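**Skalley Hall – Pre-Opening Safety Checklist, Spring Craft and Accessories Fair**
Building erected 1854. Posted occupancy, main floor: 175 persons.
Inspection carried out Friday, 7:40 a.m., before vendor admission.
Inspector: Eustaquio Ayala

Key: **S** satisfactory; **C** satisfactory with comment; **X** correction required before doors open

## 1. Exits and routes of travel

- [x] Main entrance doors open fully in the direction of travel – **S**
- [x] East side door unlocked and unobstructed – **C**
- [x] Rear exit through kitchen corridor – **X**, corrected
- [x] Exit signs lit – **S**
- [x] Emergency lighting, push-button test – **S**
- [x] Center aisle at the width marked on the floor plan – **S**

**Comments.** The east side door sticks at the threshold and needs a firm push. It opens without a key and is acceptable for this event, but the same remark appears on the report from last May and the door should be planed. Two stacks of folding chairs had been left in the kitchen corridor. They were moved to the storeroom and the corridor was walked again from end to end. The vendor at table 43 has been told that the space behind the chairs is part of the exit route and may not be used for stock.

## 2. Fire protection

- [x] Extinguishers in place, gauges in the green zone – **S**
- [x] Extinguisher tags current – **C**
- [x] Pull stations visible and reachable – **X**, corrected
- [x] No open flame on the main floor – **S**
- [x] Kitchen hood filters clean – **C**

**Comments.** The tag on the extinguisher beside the stage is legible but has faded. A replacement tag should be requested at the next service visit. A Dandier banner stand had been set up in front of the north pull station. It was relocated to the lobby. Hood filters are acceptable for warming food only; frying is not permitted until they have been changed.

## 3. Tables and coverings

- [x] Table legs locked – **X**, corrected
- [x] Tabletops level and stable under hand pressure – **S**
- [x] Cloths clear of aisles – **C**
- [x] Nothing stored beneath tables on the exit side – **S**

**Comments.** One rectangular table in the second row had a leg brace that would not lock. It was withdrawn and tagged. Cloths on the rectangular tables reached the floor on the aisle side in several places and were folded under and clipped.
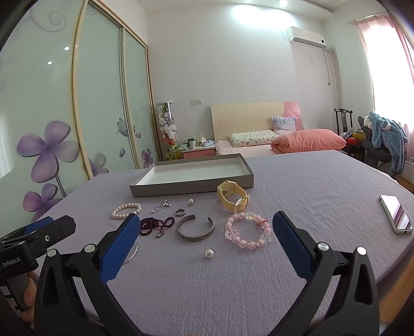

Round tables are rented to vendors without linens, and each vendor is responsible for a covering that stays put when the public leans on the edge. Slippery or loosely laid cloths are to be clipped beneath the rim in at least two places. Crinkled cloth, such as the lavender-purple one used for the jewelry and accessories, should be checked by hand, as small pieces can be hard to see in the folds and are easily swept to the floor. Empty boxes and lids may stay on the table if they leave the edge free, but they may not be placed on the floor in front of it. Vendors of small goods are further reminded that items within reach of young children require an adult at the table at all times.

## 4. Electrical

- [x] Extension cords three-wire and undamaged – **X**, corrected
- [x] No cords across aisles without covers – **S**
- [x] Power strips not connected in series – **C**
- [x] Panel closed, with clear floor space in front – **S**
- [ ] Ground-fault outlets in kitchen tested – **X**, open

**Comments.** One cord with a cracked plug was taken out of use and returned to its owner at the door. Two power strips at the Zillodeck booth had been joined together; the booth was given a second outlet on the west wall. The kitchen outlet to the left of the sink does not trip when tested. It has been taped over and must not be used until it has been replaced and retested.

## 5. Floors, stairs and restrooms

- [x] Entrance mats flat – **S**
- [x] Stage steps secure, handrail firm – **C**
- [x] Restroom floors dry – **S**
- [x] Ramp clear – **S**

**Comments.** The handrail is firm, but the lowest step has lost its contrast strip. Yellow tape was applied as a temporary measure. Public access to the stage is not required for this event – the rope is to remain up.

## 6. First aid and communication

- [x] First aid kit stocked and sealed – **C**
- [x] Emergency numbers posted at the front desk – **S**
- [x] Public address system audible in the lobby – **S**

**Comments.** The kit was short of large adhesive bandages and was restocked from the Dai supply cabinet. The cabinet key is held at the front desk.

## Result

Approved to open, subject to the following:

1. Kitchen outlet left of sink to remain out of service.
2. East side door to be checked again at noon.
3. No frying in the kitchen.

Signed: E. Ayala
Copy to: hall office; front desk binder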